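# The Second Shift at Bench Four

At Welura, a contract kitchen that assembles sandwiches for hospital cafeterias, the buns now wait in a clear plastic container and the people wait somewhere else.

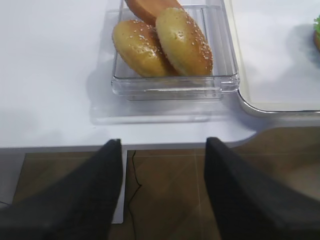

Gert Mabaso is not sure the word "wait" is fair. The work did not go away, he points out; it moved to the other end of the line, where the lids and labels are, and it got faster there.

Welura installed its first assembly arm in December. The cell runs one task: pick a bun half, place it, add the filling, close, and pass the tray along. A shift is scheduled for 968 sandwiches. Bread is the hard part. A domed top has no flat face to grip, it compresses under light force, and two tops that overlap in a container must be separated before either can be lifted cleanly. The grip force was retuned 37 times before the line lead, Hélène Pelletier, signed off on it.

Pelletier used to assign five people to assembly. She now assigns two, and neither of them builds sandwiches. One refills containers and clears faults. The other checks finished trays against the order sheet. The remaining three moved to packing, at the same hourly rate, under an agreement that runs through the summer.

The fault log is the document everyone reads. It held 347 entries at the end of the first month, most of them missed picks. Each entry stops the cell until a person presses reset, so the refill job comes with a pattern of interruptions that the old job did not have. Ashok Mittal, who worked assembly for six years, describes his wrists as better and his attention as worse. He has asked for the reset post to rotate every two hours. The current interval is four.

Training is the other open item. Operators can reset the arm but cannot edit its positions — that requires a technician from Grulex, the integrator, who is on site on Monday. A container set down in the wrong spot on any other day means a phone call. Pelletier wants two operators certified to make position changes themselves, with a pay grade to match. The request is with management, and the course has four seats.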